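Flasel Two-Arm Packing Station

We've been building the Flasel station for packing benches where the work changes from one hour to the next, and where a plain old gripper just gives up. You get two arms, a multi-fingered hand on each one, the control box, and a floor stand if your bench can't take the weight (plenty can't, and we'd rather you asked us first!). Each hand weighs 2 pounds, so the arms still have plenty left over for whatever you'd like them to lift.

What people seem to like best is that the two sides can work on their own or together. One hand can go down into a carton while the other waits close by, ready to steady a flap or take the next item, and you decide which does what from the Galeo software that comes with it.

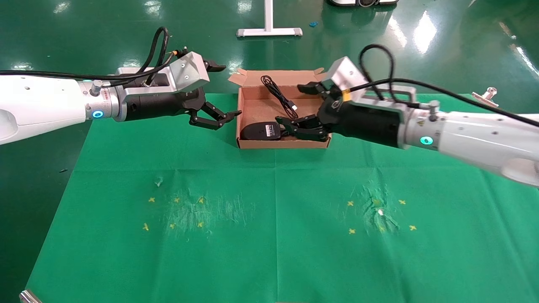 Cables are the hard part of any packing job, as anyone who has boxed up chargers for a living will tell you. The Galeo library ships with 172 ready-made hand moves, and 14 of them are for cords, plugs and soft pouches. If yours isn't covered, you can guide the hands through it yourself and save it under any name you like.

Lead time is 17 days from our Drinia workshop, a little longer in July when the shop closes for a break. Spare fingertips are sold in pairs. The older Petkov wrist plates will fit with an adapter, so please mention them when you write to us for a quote.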